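Dindwood Home Forum > Laundry and Clothes Care > Keeping black things black

jinano
Posted 2/20/25

Hello all, long-time reader and very occasional poster. I've got myself into a muddle over black cotton and I'm hoping someone kind will put me straight. Nearly everything I wear to work is black, and after a winter of washing it the lot has drifted off to that sad brownish grey, some of it worse than others, so nothing matches any more. I wash at 30, inside out, with an ordinary liquid, and I dry on the airer by the back door. 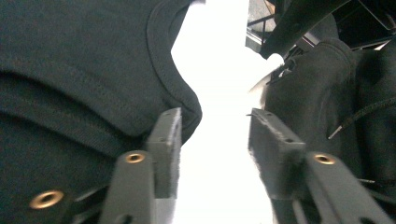
My mum always swore by a cup of vinegar in the rinse and my sister says that's an old wives' tale and I should be buying the special dark wash, which is nearly twice the price where I live. Before I spend the money, does either of them do any good? I'm also tempted by a packet of dye, but I'm nervous about the machine!

Dufour
Reply 1

Welcome out of the shadows, jinano! I'm with your sister on the vinegar, I'm afraid. I did it faithfully for a whole year and all I got was a faint whiff of chip shop. What made the difference for me was washing less often and putting fewer things in at once, so they aren't rubbing against each other for an hour. A vest worn under a shirt can often be aired overnight and worn again.

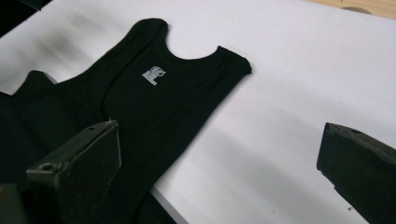
Marek Štěpánek
Reply 2

Sorry, Dufour, I have to stick up for the vinegar, at least in a hard water area. We get terrible limescale here and a good half of the "fading" on my things was a chalky bloom that came off with a soak. Real fading is another matter and you're right that it won't touch that. I'd also look hard at the airer, jinano. If it's by a glass door you may be getting more sun on it than you think.

Dufour
Reply 3

Well, I'll give you the limescale, we have lovely soft water so I wouldn't know. Still wouldn't put it in my machine every week with those rubber seals.

Nodum
Reply 4

Dye, dye, dye! I've done it every April for years, one big batch, and it's cheered me up no end. Cotton takes it beautifully. Polyester won't take the ordinary sort at all, so check the labels first, and the stitching is often polyester too, so you may find your seams stay the old colour. My way of going about it:

1. Weigh everything dry and buy enough dye for the weight. Skimping gives you a patchy charcoal.

2. Wash it all first, no softener, and spread each piece out flat to look for grease marks, as the dye will dry unevenly over them. Go over the neck and under the arms especially.
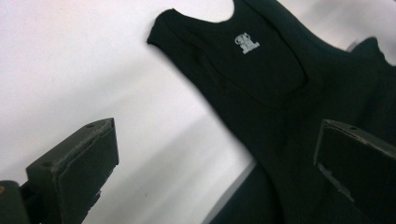
3. Run the dye on its own cycle, then an empty hot wash with a bit of powder, and wipe round the door seal with an old cloth. Mine has never marked anything afterwards.

jinano
Reply 5

You're all so generous, thank you. I've moved the airer into the hall and I'm going to try the soak on one old top before I decide about the dye. Nodum, do you wash the dyed things separately afterwards, and for how long?

Nodum
Reply 6

First three washes by themselves, love, and then in with the darks as normal.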